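3. Materials and Procedure

3.1 Paper stock

All sheets used in the wear trials came from a single roll of unbleached kraft paper supplied by Bovau. The roll was stored upright in the paper room for a week before cutting so that the stock could settle to the humidity of the building. Sheets were cut by hand with a straight edge and a rotary blade. The outer turns of the roll, which had been pressed flat on one side in transit, were discarded.

Kraft paper has a clear grain. Fibers lie mostly along the direction in which the web traveled through the machine, and a sheet tears more easily along that line than across it. Each sheet was marked on the underside with a pencil arrow showing the machine direction. For the main series the arrow pointed along the long side of the table. A smaller series with the arrow turned through 90 degrees is treated separately in Section 5 and is not pooled with the results given here.

Two grades of paper were considered at the planning stage. The lighter grade was dropped after the pilot, in which sheets wrinkled so heavily during laying that later creases could not be told apart from those made in handling. The heavier grade lies flatter but springs back when unrolled, and must be held down at the edges for some time before it will stay in place.

3.2 Tape

Painter's tape was chosen over packing tape and masking tape for the grid lines. Packing tape holds well but cannot be lifted without taking the top fibers of the paper with it, which ruins the sheet for inspection. Masking tape lifts cleanly when fresh and much less cleanly after several days. Painter's tape falls between the two in holding strength and keeps its clean release for longer. We used the blue tape sold by Skamine in the standard width, taken from one carton.

Tape was applied by hand without a roller. This was a deliberate choice. Earlier work on surface coverings, including our own pilot, used a weighted roller to press each strip, and the resulting hold was far more even than anything seen in ordinary use. Workshops, classrooms and packing rooms do not use rollers. Strips in the present study were pressed once with the side of the hand from one end to the other, and left.

No guide was used in laying the grid. The person applying the tape worked by eye from the table edge, and some drift in line and spacing was accepted. Noémi Vass laid all of the grids in the main series; Dénes Gál laid those in the pilot. The grids of the two workers were compared only informally, and we make no claim about differences between them.

3.3 Tables and period of use

Covered tables were placed at two sites, Medve and Indside. Both are shared work spaces with steady daytime use and no fixed users. Tables at Medve stand in a room with north windows and are used mainly for sorting and light assembly. Tables at Indside stand in an inner room without daylight and are used for a wider range of tasks, including some with kitchen goods. People at both sites were told that the table coverings were under study and were asked to work as they normally would. They were asked not to repair, replace or press down any tape.

Inspections took place every Wednesday before the rooms opened. A sheet was withdrawn when it had a tear longer than 50 mm, or when the inspector judged that it could no longer serve as a flat work surface. The second rule was applied to very few sheets. No sheet was withdrawn on account of tape condition alone.

3.4 Damage classes

Damage to the paper was recorded in four classes: wrinkle (a shallow rise with no sharp line), crease (a sharp line that remains when the sheet is pressed flat), small tear (a break of 40 mm or less) and long tear (any break above that length). A break that began under a strip of tape was logged by its visible part only. Damage to tape was recorded in three classes: end lift, edge lift and detachment. End lift was logged when the end of a strip stood clear of the paper, with or without curl. Edge lift was logged when the long side of a strip had risen and both ends still held. Detachment was logged when a piece hung free or was missing.

The boundary between wrinkle and crease caused the most trouble in practice. A wrinkle that is leaned on repeatedly turns into a crease, and many marks were in an intermediate state when inspected. In such cases the inspector pressed the mark with a flat thumb and logged a crease if a line could still be felt. Figure 4 illustrates the appearance of a covered table with several of these damage types together.
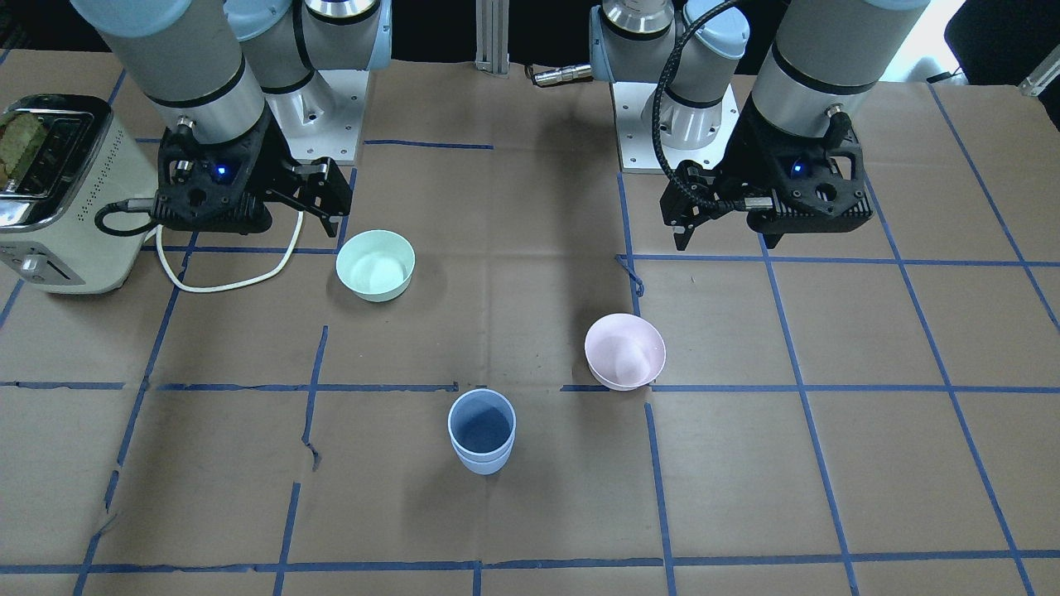
Figure 4. Kraft paper covering with a grid of blue painter's tape, showing creases, wrinkles, small tears and lifted tape ends. Note the short loose piece curling downward.

3.5 Recording

Each inspection produced one paper form and one set of overhead photographs. The forms were treated as the primary record. Photographs were used to settle doubtful entries and to check the position of a mark against earlier weeks, but flat lighting hides shallow wrinkles, and no entry was added to the record on photographic evidence alone.

In total, 1610 entries were made across the main series. Of these, more than 1000 concerned the paper and the remainder concerned the tape. Where the same mark appeared in successive weeks it was entered again only if its class had changed, so that the total does not grow simply with the length of time a sheet stayed in service.

Both authors inspected a subset of sheets independently during July. Agreement was good for tears and for detachment, fair for end lift, and poor for the separation of wrinkle from crease. For this reason the two classes are combined in the main analysis and reported apart only in the appendix. Edge lift was too rare to support any statement about agreement – it is kept in the tables for completeness and is not discussed further.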